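**Skellotlow: Season Ticket**

One payment gets you all the extra maps for Skellotlow, 17 of them, including the swamp everyone asked for and will regret. Ticket holders play each map in November, a week ahead of the people who buy them singly and complain.

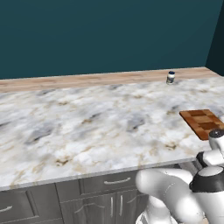

You need the base game, patch 81 or later, and 900 MB free. PC and console tickets don't mix, so check which one is in your cart. Vallmont handles refunds and has heard your story before.
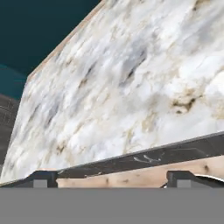 Maps by Haoran Lu, sound by Zhenhua Wan. The Jaltholm map stays free for everybody, mostly so the servers have someone on them. Clan packs start at five tickets. Page updated Oct 7, 2020.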